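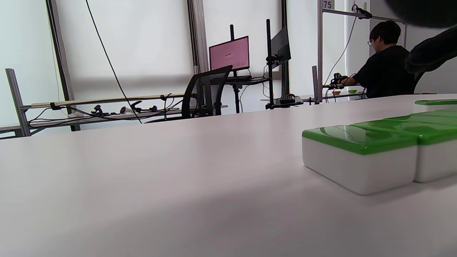
Comparing a Hand-Held Gripper with Tracked Gloves for Tile Tasks

Ulier Laboratory Guides: Data Collection and End-Effector Trials

Purpose

This guide sets out the procedure used at the Guridville site for comparing two methods of recording the same table-top task. The first method uses a hand-held gripper with its own camera. The second uses a pair of gloves, each carrying a tracking device on the back of the hand, together with a camera at head height. The guide is intended for staff who must decide which method to adopt for a new task before a full recording campaign begins.

The procedure takes one working morning for a single operator. Two operators should be scheduled where the results will be used to support a purchase.

Before you begin

The following should be available at the station:

A plain table with a matt, light-coloured top
One hand-held gripper, charged or cabled, with its camera lens cleaned
One pair of gloves with trackers fitted, in the operator's size
A set of rectangular tiles
A copy of the Larkon trial sheet, on paper or on screen
A clock or timer visible to the operator

Operators should remove watches, rings and bracelets. Sleeves should be worn above the wrist when using the gloves.

Containers used to store the tiles may remain on the table during gripper trials provided that they stand at least 30 centimetres from the working area. They must be in the same position for every trial in a block.

Step 1. Choose the task

Select a task that can be carried out with either method and that has a clear end state. The standard task at Guridville is the straight row: the operator takes tiles from a loose group and stands them on end, side by side, so that each touches the next. The row is complete when six tiles are standing and the operator has released the last of them.

The straight row is preferred for a first comparison. A tile that is set down at a slight angle will disturb its neighbour, and small faults in grip or tracking become apparent early. Tasks that involve dropping an object into a bowl are more forgiving and should be left for a second session.

Step 2. Check the view

Open the camera feed for the method under test and confirm that the working area is visible from one side to the other. With the gripper, hold the tool at its usual working height and then lower it until it is just above the table. The tips of the fingers must remain in view at both heights. With the head-height camera, the operator should adopt a natural posture and look at the centre of the working area. Both hands should be visible.

Strong daylight will alter the exposure. Where the station faces a window, set the blinds for the gripper block and record their position on the trial sheet. If they are later moved, the change should be noted against the trial at which it was made.

Step 3. Calibrate

For the gripper, close the fingers fully, open them fully, and repeat. The reading should return to the same value at each end. If it does not, stop and refer to the Kalniņš calibration note held at the station.

For the gloves, fasten each tracker firmly over the back of the hand. It should not rock when the fingers are spread. Place both hands flat on the table, hold still until the software confirms a fix, then curl and spread the fingers of each hand in turn. Cables should be led back along the forearm with enough slack for the operator to reach the far edge of the table.

Step 4. Carry out the gripper block

Complete 5 practice trials, which are not scored. Follow these with 30 scored trials. Begin each trial with the tiles in a loose group to the operator's right and the gripper held clear of them. Start the recording, complete the row, withdraw the tool and stop the recording.

If a tile falls, the operator may stand it up again, and the trial continues. Mark the fall on the sheet. If the row as a whole collapses, end the trial and mark it as incomplete.

Step 5. Carry out the glove block

Allow a rest of at least 5 minutes, then repeat the same sequence with the gloves. Both hands may be used. One hand will commonly steady the end of the row while the other brings the next tile, and this is permitted.

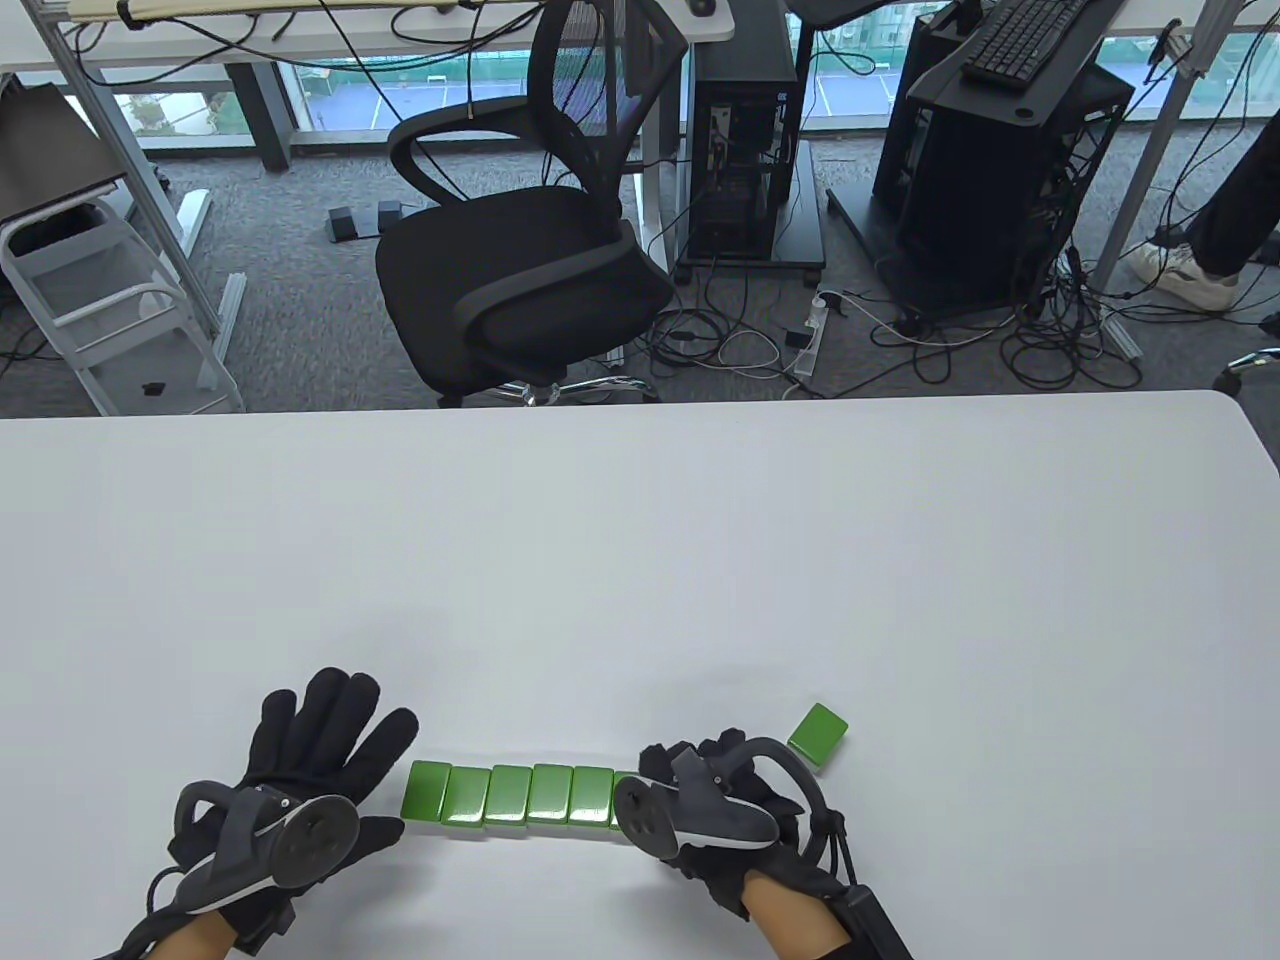
Straight-row task with tracked gloves: six tiles on end, one loose tile to the right.

Operators should avoid resting one hand over the row for longer than is necessary. A tracker can hide a tile from the head-height camera, and recordings in which the end of the row is hidden throughout are difficult to score afterwards. If this occurs often, move the starting group of tiles slightly further from the operator and repeat the practice trials.

Step 6. Score the recordings

Enter the following for each trial:

Time from first contact to release of the last tile
Number of falls
Whether the row was complete
Any loss of tracking, with its length in seconds
Any period in which the tiles could not be seen

Scoring should be carried out by a person other than the operator. Files are to be saved under task code 2374, followed by the method and the trial number.

Interpreting the results

Speed alone should not decide the matter. The gloves allow two-handed work, and the times for the two blocks are therefore not a like-for-like measure. Where the recordings are meant for a robot arm with a simple two-finger gripper, the hand-held tool should be preferred unless it shows a clearly higher rate of falls. Where the recordings are meant for a robot with jointed hands, the gloves should be preferred unless tracking was lost in many trials.

If neither method is clearly better, repeat both blocks in the reverse order with a different operator.

Closing the station

Return the tiles to their container and fit the lid. Remove the trackers before taking off the gloves. Coil the cables loosely and place the gripper on its shelf with the lens facing away from the edge. Trial sheets should be handed in by 5.30pm on the day of the session.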